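The Well at Hesley

Print this story | E-mail this story

My aunt said the well at Hesley could tell you how many days you had left. You dropped in a stone, counted the splashes, and there was your answer. I asked her how one stone could make more than one splash and she told me to eat my soup.

I was nineteen before I went to look. The bus from Zomholm let me off by the feed store at 4 in the afternoon, and I walked up past the chapel with a pebble in my coat. I had picked it up in our own yard. The rules said nothing against that, and I had asked.

A woman sat by the gate with a cash box. Two coins to go in, four if you wanted the blessing. I paid two.

"It won't be as clear without the blessing," she said.

"Clear how?"

She looked at my shoes and said people heard better with it.

The well was smaller than I wanted it to be. Moss on the north side, a bucket nobody could have used, a painted board giving the largest number ever heard: 1,147. That came to a little over three years. I stood there doing the sum twice. If the best anyone had ever managed was three years, then the whole town of Hesley ought to have been in the ground, my aunt first of all. She had dropped her stone as a bride.

I went back to the gate and put this to the woman.

"Those are the ones who told us," she said.

"And the others?"

"Went home."

I had no answer ready, so I went back and dropped the pebble. It hit the wall going down, then hit it again, then I think it hit water. A truck was changing gears on the Fluklow road. I may have heard three sounds or I may have heard one and an echo. I leaned over and waited until my neck hurt.

On the bus home I decided it was a hole with a board next to it. I still believe that. I also didn't cross the road for four days without looking twice, and on the fifth morning I came down early and told my aunt where I had been. She went on cutting bread.
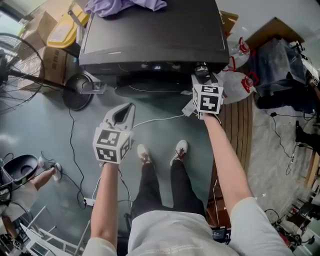 She wanted to know if I had paid for the blessing, and when I said no she said well then, it doesn't count, and passed me the butter.

E-mail this story | Print this story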